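My Year of Bringing Lunch

I spent 3,254 dollars on takeout lunches the year before last. I know because I finally sat down one rainy night in October with my bank statements and a bag of pretzels, and then I had to get up and walk around the kitchen for a while. Most of it went to Divis, the sandwich place across from my office (great rye bread, terrible for my wallet).

So I started packing. My first week was all leftovers in old yogurt tubs, and by noon everything tasted like vanilla. After that I got serious and went looking for containers, and oh boy, that's a rabbit hole! There's a restaurant supply store on Rosard Street that sells to regular people too, and I walked in for one box and came out an hour later with a bagful. Steel is my favorite. It doesn't hold on to last week's curry, and you can drop it on the subway stairs. Ask me how I know.

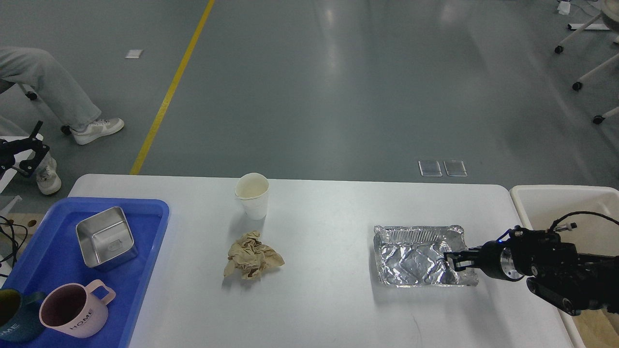 A square steel container in a blue tray.

The food took longer to figure out. Salads are fine on day one and sad by day three. Rice is good if you cool it fast and get it in the fridge. Roasted vegetables are the real heroes here, especially carrots and those little potatoes, and they're happy cold with a spoonful of mustard dressing. I cook one big batch at a time and I keep it boring on purpose, then change the sauce every day. Peanut, green chili, lemon and yogurt, whatever's in the door of the fridge.

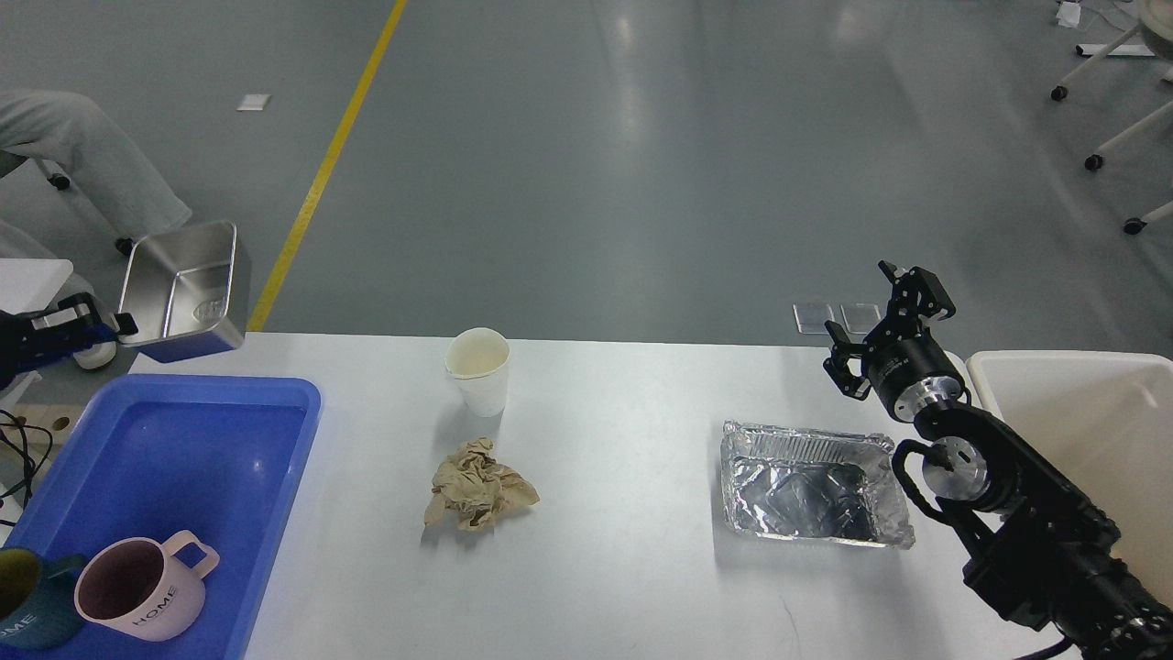
My coworkers at Hellow teased me for a while, and then a few of them started packing too. We now have a swap going, 21 people at last count, and somebody's dumplings once got traded for two whole days of soup. The microwave line is a mess. I eat at 11:30 to beat it, which makes for a long afternoon, so there's always an apple in my desk.

Last year my lunch-out total came to 614 dollars, and most of that was birthdays. I still go to Divis when I've had a rotten morning. The rye is as good as ever, and they've started putting pickles on the side again.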